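Folding dark clothes on a pale bed, in the same room as the washing machines

Reading time: 5 minutes
16 comments

Shirin Ansari

Hello everybody. In September we moved to an apartment in Gredville where the laundry must be done in the same room as the guest bed. I have no table there and no place for one, so I take everything out of the machine or from the drying rack and fold it on the bed.

My problem is mostly with dark clothes. The sheet is off-white, and after one load of navy T-shirts and trousers I find small dark fluff on it, and on the navy clothes I find white fluff from the sheet and from the blanket. I already wash dark and light apart. Also the bed is soft, so when I press a fold it sinks in and comes out crooked. My sister uses a folding board but she has a hard table below it.

Is there a good method for folding on a mattress, or should I give up and carry everything to the kitchen? The kitchen is one floor down and I have a bad knee. I do two or three loads in a week. Thank you in advance for all suggestions.

Godelieve Cuypers

Dear Shirin, I have folded on a bed for years and I would not go to the kitchen with it, certainly not with a bad knee. It can be done well, but you have to change the way of working a little. On a table you lay the shirt down and fold it flat. On a mattress it goes better when you make the first fold in the air and use the bed only for the second and the third.

For bigger pieces I do it like this. Hold the piece by the two top corners, or by the shoulders if it is a shirt, and give it one good shake away from you. Bring the corners together while it still hangs. Then lower it on the mattress starting from the bottom edge, slowly, so that it lies down by itself. Now you have half the width and only the length is left to fold. If you see a wrinkle, pinch the cloth at the wrinkle, lift it some centimeters and let it down again. Stroking it with the flat hand does not help much on a soft bed, it only pushes the wrinkle to another place.

What also helps is to begin with one piece only and to leave the rest in the basket. When everything is thrown on the bed together, the clean things get pressed by the other clean things and you start to iron in your head already. 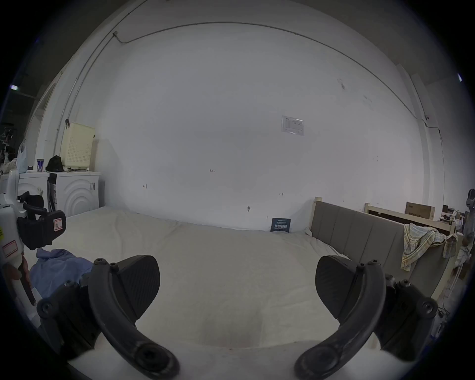
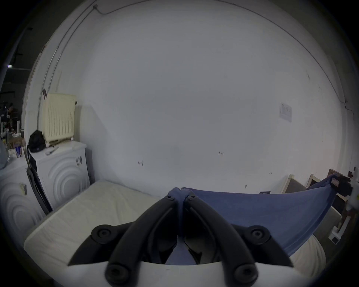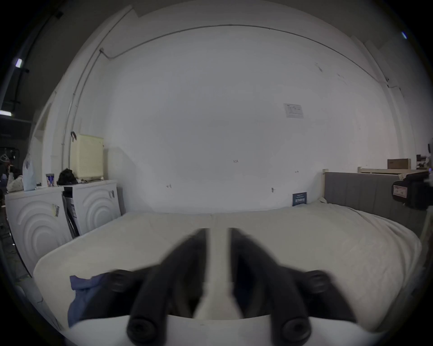
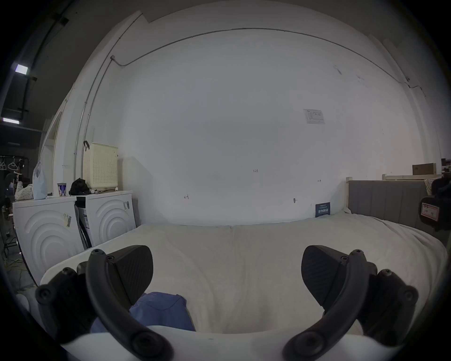
About the fluff, I would put one layer between the clothes and the sheet. I use an old cotton tablecloth that was washed so many times that it gives off nothing anymore. It lies on the bed while I fold, and afterwards I take it by the four corners and shake it out of the window. Choose something smooth. A fleece blanket is the worst thing you can have near navy cotton – it gives fluff and it also takes fluff. If there is a fleece on your bed, take it off before you start and put it on a chair.

The second thing is the filter of the machine. Mine is behind a small door at the bottom and I had never opened it in the first two years, I am ashamed to write this. After cleaning there was a clear difference on the dark clothes. Turn the dark things inside out also, before washing, and fold them when they are fully dry. Half-dry cotton holds on to every little hair.

For the crooked folds: a piece of stiff cardboard, 60 by 75 centimeters, cut from a moving box. I slide it under the tablecloth. It is not as good as a table but the edge of the fold stays where you put it, and when you are finished it goes under the bed. Tape the edges or it will become soft in the corners after some months.

One more small thing. Fold with the long side of the bed in front of you and not from the foot end, so that you do not have to reach. I used to sit on the edge and turn around, and my back told me about it every evening.

Jasper Nijs

Just hang everything. Since I bought more hangers I fold only socks and underwear, and socks I do not really fold.

Gijs Postma

I agree with Godelieve for the most part, only I would be careful with the cardboard if you lay damp laundry on it. I had a brown stain on a white shirt from this, and it did not go out completely at 60 degrees. Now I have a thin plywood shelf from an old Olden cupboard. It was left over from the previous tenant, so it cost nothing. Sand the edges first.

For the fluff that is already on the sheet, a damp rubber glove works better than the sticky roller in my experience. Wipe in one direction and the fluff comes together in small rolls that you can pick up. Do the same on the mattress when you change the sheet.

What I want to ask back: how close is the bed to the machines? In our old place at Nulton there was so little space that the door of the machine could not open fully, and I pulled the wet laundry over the mattress edge every time. In that case I would first move the bed by the width of a basket, before you try all the other things. Damp on a mattress is a bigger trouble than fluff.

Shirin Ansari

Thank you all. The door opens fully, I have checked it this morning. I found an old tablecloth and I will try the folding in the air with the next dark load. And yes, the fleece is already on the chair. Jasper, my closet has room for nine hangers, so it will stay with folding for now.

1,351 shares

Contact – House rules – Back to top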